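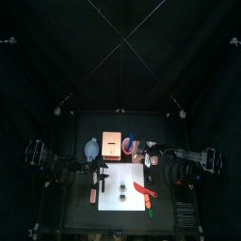

Gemma Fothergill had sold exercise books and pencils from the same narrow shop for 47 years, and she could tell you which child in the village pressed too hard and which one chewed the ends. So when young Benedikt came in that November, wanting a proper notebook for his very first day as a teacher, she made him sit down while she hunted through the drawers.

'Ruled or plain?' she called, from somewhere behind the blotting paper.

'I hadn't thought,' he said – and he hadn't, poor lad, having been awake since five worrying about names.

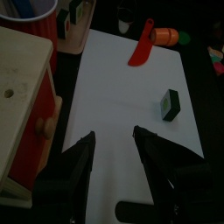

A small green block on the white board.

She came back with a fat blue book, a little dusty, the last of the old Bunden stock, and rubbed the cover clean with her sleeve. Mr Stöcker had bought one just like it when he took over the infants, she told him, and had filled it with every funny thing the children said, and not one word about sums.

'How much do I owe you?' asked Benedikt.

'Come in at Christmas and read me a page,' said Gemma, and went to put the kettle on.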